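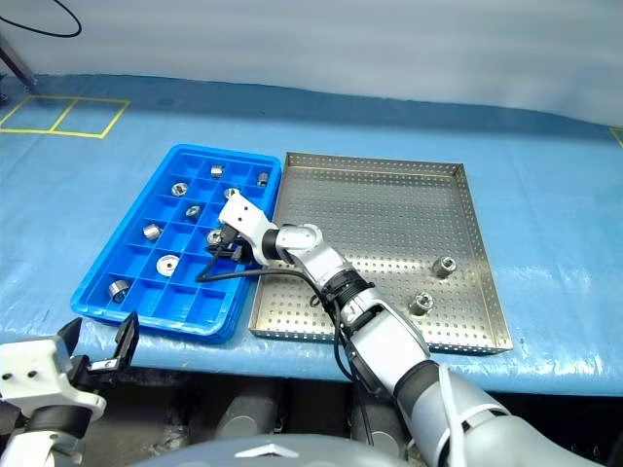
Photo: Folthorpe

Home | Reading log | Poems | Contact

I finally sat down with Prollus last night and oh, what a thing! It's a poem in 100 little panels, and you open them in whatever order you like (I began at 6, my favourite number). Each panel has one line in grey and one in colour, and when you click the grey one it slides off and joins another panel's verse. I lost a whole evening to it! Dobre, by the same press, is longer, with 516 links, and a bit slower to love. I'm starting Hemetov next, headphones on, because there's sound in that one.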